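Temps de lecture : 5 min

La boîte verte

Signe Eklund avait jusqu'au 15 mai 2020 pour rendre la chambre. La lettre de l'agence Gemmont était restée ouverte sur le rebord de la fenêtre, pliée en trois, avec le numéro du dossier, 3634, souligné au stylo. Elle l'avait lue deux fois le matin de son arrivée et ne l'avait plus touchée.

Sa tante avait vécu là huit ans. Elle louait au mois, payait d'avance et ne jetait presque rien. Signe avait commencé par les vêtements, parce que les vêtements allaient vite. Trois sacs pour le vestiaire de la paroisse, un sac pour elle, où elle avait mis un gilet gris et une écharpe. Les papiers avaient pris une journée entière. Il y avait des factures de la pharmacie Clindilex, des modes d'emploi pour des appareils qui n'existaient plus, une carte postale de Brenura envoyée par quelqu'un dont la signature ne se lisait pas.

Restaient les petites choses. Elles étaient partout, dans les tiroirs, sur l'étagère orange, au fond des poches de manteau. Signe avait décidé de les sortir par poignées et de les poser sur le tissu à carreaux, bien étalé, pour tout voir à plat. Le tissu était magenta, vert, orange, jaune, violet, et sa tante y tenait. Elle disait que dans une pièce pareille il fallait au moins une chose qui fasse du bruit.

Elle posa les choses comme elles venaient. Le câble blanc, enroulé sur lui-même. La pince à ressort pour muscler la main, avec ses poignées roses, que le médecin avait recommandée après la chute. Une noix. Un objet en plastique blanc, en forme de champignon, qu'elle retourna plusieurs fois sans trouver à quoi il servait. Elle alla chercher la multiprise sous le bureau et la mit avec le reste, puis le petit rafraîchisseur d'air, qui marchait encore quand elle l'avait essayé la veille.

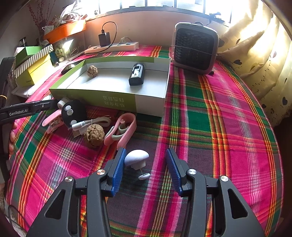
Elle s'assit sur la chaise et attendit d'avoir une idée. La fenêtre donnait beaucoup de lumière à cette heure-là. De l'autre côté de la cour, quelqu'un battait un tapis par-dessus la rambarde, avec de longues pauses entre les coups.

Le téléphone sonna. C'était son frère.

– Tu en es où ?

– Aux bricoles.

– Jette tout.

– Il y a des noix, dit Signe.

– Des noix comment ?

– Des noix. Avec la coquille.

Il se tut un moment. Il était au travail, elle entendait des portes et une voix qui demandait un formulaire.

– Elle les faisait rouler dans sa main, dit-il. Pendant les informations. Tu ne te souviens pas ? Deux noix, toujours les mêmes. Ça faisait un bruit de gravier.

Signe ne s'en souvenait pas. Elle venait moins souvent que lui, à l'époque. Elle avait pris un poste chez Fairclough, à 46 kilomètres, et les dimanches servaient à dormir. Elle le dit, et il répondit que personne ne lui reprochait rien. Puis il dut raccrocher.

Elle se leva et prit la noix qui se trouvait près de la pince. Elle était plus lourde qu'elle ne l'aurait cru. L'autre était dans la boîte en carton, celle à l'intérieur blanc, où sa tante rangeait ce qui servait tous les jours. Signe la prit aussi et essaya de les faire tourner dans sa paume. La première tomba presque tout de suite et roula sous la chaise. Elle la ramassa et recommença. Il fallait pousser avec le pouce et laisser les autres doigts suivre. Au bout de quelques essais, les deux noix firent un tour complet, avec un raclement sec qu'elle reconnut.

Ce n'était pas un souvenir de la tante en train de les tenir. C'était le bruit seul, à travers une cloison, un soir où elle dormait chez elle enfant et où elle avait cru à une souris. Elle n'en avait parlé à personne. Le lendemain elle avait regardé sous le lit avant de mettre ses chaussons.

Elle rendit une noix à la boîte et garda l'autre un moment dans la poche de son pantalon, puis la remit à son tour sur le tissu. Il fallait avancer. Elle fit un tas pour les choses roses, sans raison, et un autre pour ce qui se branchait. Elle trouva un petit pot blanc, qui se coucha sur le côté dès qu'elle le lâcha, et elle le laissa couché. Derrière une pile, il y avait encore un récipient vert et blanc, de la taille d'un gobelet. Elle le mit devant la boîte, le dessus vers le plafond.

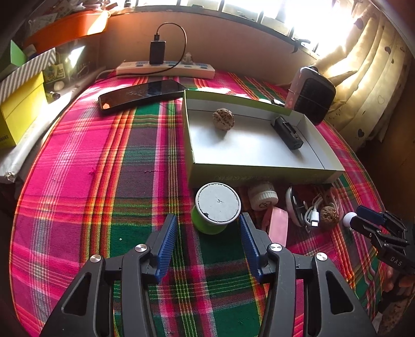
À midi elle mangea un morceau de pain debout. La femme de l'agence passa un peu plus tard pour le relevé du compteur. Elle resta sur le seuil, regarda les carreaux du tissu et demanda si c'était à vendre.

– Tout ça ? dit Signe.

– Non, le tissu.

Signe répondit que non. La femme nota un chiffre sur sa feuille, dit que la caution serait rendue en juin, moins 100 couronnes pour la serrure de la cave, et redescendit.

L'après-midi, elle remplit un carton pour son frère avec le rafraîchisseur, la multiprise et les câbles. Le champignon blanc partit avec, il saurait peut-être. La pince à ressort alla dans le sac de la paroisse, puis en ressortit. Elle serra les poignées une dizaine de fois en regardant la cour. Le tapis n'y était plus.

Quand il ne resta rien d'autre, elle plia le tissu en quatre et le glissa dans son sac à dos, sous le gilet. Elle mit la boîte par-dessus, avec les deux noix dedans, et cala une chaussette entre elles pour le train. Elle ferma la fenêtre, laissa la clé dans l'enveloppe de Gemmont et descendit l'enveloppe au rez-de-chaussée.

Sur le quai elle avait de l'avance. Elle ouvrit le sac, enleva la chaussette et prit les noix dans sa main gauche – la droite tenait le billet. Elle les fit tourner jusqu'à l'arrivée du train.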